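Workshop notebook – Lellgate account
10/05/2023

Spent the morning on the handle business. The workshop's account still goes by the name we had when we were in the Rundiswood unit, and the sign, the invoices and the van have all said Lellgate for a good while now. People tag the old name, or they tag a man in another town who sells garden sheds. Darren Ashworth wants it sorted before the open day.

Where we stand. The account has just under 2,000 followers. The name we want, plain lellgate, is taken by a profile with no posts and no picture. I wrote to it and have had no reply. I also filled in the form for reporting an idle name and got the standard answer, that they don't release names for being idle. So plain lellgate is out unless the owner turns up.

Options written down so far:
lellgateworkshop – long but clear, free on all the sites we use
lellgate_ws – free, looks like a typo
thelellgate – free, sounds like a pub
Darren likes the first. So do I. Dobson asked for the underscore one on the grounds that it fits on a sticker. I measured the sticker and the long one fits as well if we drop the phone number, and the phone number on it is the old one anyway.

Tried the change on the spare account first, the one we set up for the Stesstead show and hardly used. Notes from that:
Followers and posts stayed put.
Old tags in other people's captions did not update. They still show the old name and go nowhere when tapped.
The link in the profile was fine.
Links to single posts still worked. Links to the profile itself broke straight away.
The old name was still free when I looked an hour later, so I changed it back to see if that was allowed, and it was. I would not count on that with the main one.

The broken profile link is the one that will cost us time. It is printed in the footer of the website, in the email signatures, on the back of the price list and in the welcome sheet. Website and signatures I can do in an afternoon. The price list we have 161 copies of in the cupboard, counted after lunch. Darren says use them up and put a label over the line.

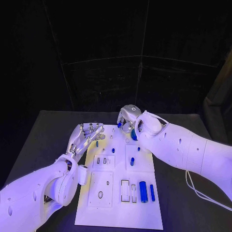
Second part of the job is what to do with the old name once we leave it. My plan is to open a new blank account and take the old name with it within a minute or two of the switch, so no one else picks it up. One post on it saying we have moved and where to. Needs a different email address from the main account. I have asked for moved@ to be set up and it should be there tomorrow. Turn on the two-step login for it at the same time and write the backup codes in the red book, page after the printer settings.

Went through the old posts too. Anything that shows the Rundiswood sign can stay, it is part of the history. Anything with the old opening hours in the caption I have edited or archived. I got back as far as the start of last year and stopped there. The highlights at the top of the profile have the old logo on the covers. New covers are done and sitting in the shared folder under May, not put up yet.

Posting plan for the change. A story the day before, a story on the day, and a pinned post that stays up for 90 days. Wording for the pinned post, second go:

"We have a new name on here. We're now lellgateworkshop, same people and same place. If you've saved or shared our old link, please swap it for the one in our profile."

Darren took out a line about exciting times. Agreed.

Display name needs changing as well as the handle, and they are in separate boxes. I missed this on the spare account and it looked odd, new handle with the old name in bold beside it. There is a limit of 2 display name changes in a fortnight as far as I can tell from the help page, so get the spelling right first time.

Still to do:
Check the scheduling tool keeps its connection after the change. It dropped on the spare account and had to be logged in again, and the queued posts came back in the wrong order.
Tell the Stesstead organisers, they have us in their printed list.
Ask Dobson for the sticker file.
Change the name on the map listing, if we can find out who has the login.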